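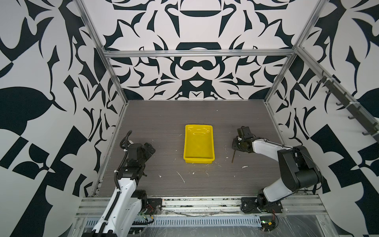

By Ehsan Moradi
Zilldale news desk | 19 October 2018

Messy afternoon at the Trarkbridge open workshop, where the craft tables have reopened after 8 weeks shut. One yellow tray, white smears all over the inside, and little white flecks scattered across the grey table top. Sweeping up comes later, apparently.

The workshop, run out of the old Vlachou building, has had new worktops put in - grey, wood-grain finish - and big black and white patterned walls round the table bay. Opinions on the walls are mixed. "Bit much first thing in the morning," one regular told us, though she liked the tabels.

The refit cost £700, raised at the Anska Street fair. Sessions run 3 afternoons a week and last 90 minutes, tea included. Up to ten people at a time, so book ahead.

Trays should be rinsed and stacked by the sink before you go. Scraps in the bin please, not down the plughole - it blocked twice last winter and the plumber wasnt cheap.

Bookings at the front desk or by phone, mornings only.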